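Sports > Basketball > Interviews

2 min read

Yannick Delaunay still laces his shoes the way he did as a rookie at Vulden – left one first, slowly, talking the whole time. He played 954 games, and he'll happily tell you about most of them.

"I was 26 when my knee went," he says, "and I thought, well, that's me done, I'll go sell cars with my uncle!" He came back that February and scored 27 in his first start.

These days he coaches kids and cooks for them too, mostly big pots of spaghetti before away games.

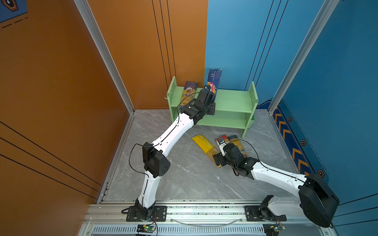 Life after the last whistle

"I miss the bus rides," he says. "Isn't that silly?"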